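4.2 Delivery of relief after the ceasefire

The agreement between Plarenia and the Kimaro provinces opened three road corridors for food and medicine. In our data, 3686 trucks were registered at the Sarneo crossing, but only 765 of them reached the districts in the north. The others were unloaded in the border towns. We interviewed 40 local officials, and most of them said that the permits were given too slowly and often for one day only.
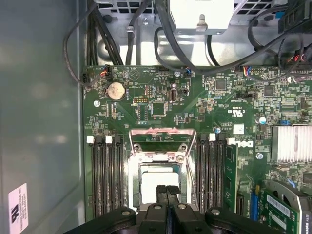 Vol. 12, p. 40
Figure 3. Open computer tower with empty processor socket.

The second obstacle was the lack of communication. Telephone and bank services did not come back together with the roads, so the district offices could not report their needs. In 12 districts the lists of displaced families were still written by hand in May. This finding agrees with the earlier study of the Feltwood Institute, which considered the first months only. We therefore suggest that the mediators treat the return of basic services as a separate point of the talks, with its own dates.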